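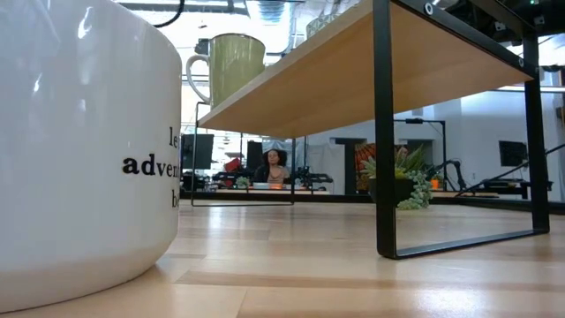
Dorothy Tindall spent most of her working life handling injury claims for contractors' staff, and she does not think much of the new scheme at Rowbotham.

"It's sold as cover for everyone," she says. "Read the second page and then tell me that."

The scheme, run by Clerner, pays up to 70 per cent of wages to workers hurt on the job. Agency staff qualify too, provided they report the injury within 2 days. Tindall wonders how many will. 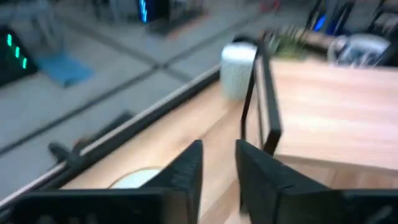 "You hurt your back on a Saturday shift and hope it'll be better by Monday. By the time you see a doctor you're out. Who does that rule help?"

Clerner says late reports can be looked at case by case. I ask whether that reassures her. "I've sat on the other side of case by case," she says. "It means somebody has to have the energy to argue."

Over 1000 people work on the site, and 800 of them come through the agency Plastberg. Tindall would like to know who pays the premiums for those.

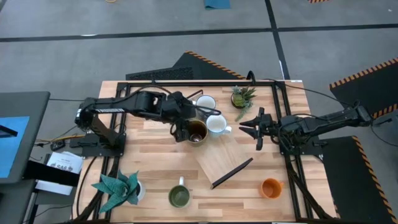 "Vemomley had much the same policy, and the agency took it out of the hourly rate. Quietly. I'd ask to see that in writing before I thanked anyone."

Would she sign up herself? She takes a while over that one. "Probably. But I'd keep copies of everything."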